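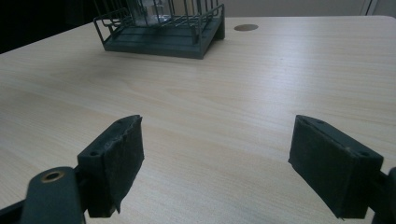 A light wood-grain tabletop.

Gorkcombe reading room reopens with longer hours

The reading room on the second floor of the Gorkcombe library is open again after being closed for most of the summer. It now stays open until 9 p.m. Monday through Thursday. Friday hours are the same as before, and the room is still closed on Sundays.

The work took longer than planned. The old carpet came up in one day, but the floor under it was uneven near the windows and had to be leveled before anything else could go down. Kozłowski, the contractor, also replaced the radiator covers and moved two outlets so that cords no longer cross the aisle. Painting was finished in August.

There are 48 seats, a few more than last year. The long tables by the north wall are for quiet work. If you need to talk or take a call, please use the side room next to the stairs. Tables can't be reserved. The side room can, for up to 3 hours at a time, at the front desk or by phone.

The local history shelves have moved from the basement to the back of the reading room. That collection now stands at 2,881 items, counting the Vomwood parish maps and the bound copies of the mill newsletter. Most of it can be used without asking. The maps are kept in the flat drawers and a staff member will need to open them for you. Nothing from local history can be checked out, but the scanner beside the drawers is free to use and will send files to your email.

Printing has changed too. The coin box is gone and you now pay with your library card through the Mellus system. Add money at the front desk or at the machine in the lobby. Cards that still have a balance from the old copier will have it carried over the first time you log in. If yours doesn't show up within 30 days, bring the card in and we will fix it at the desk.

Covered drinks are fine in the room. Food is not. The elevator is running, and the bike rack has been moved back to the Mill Street entrance.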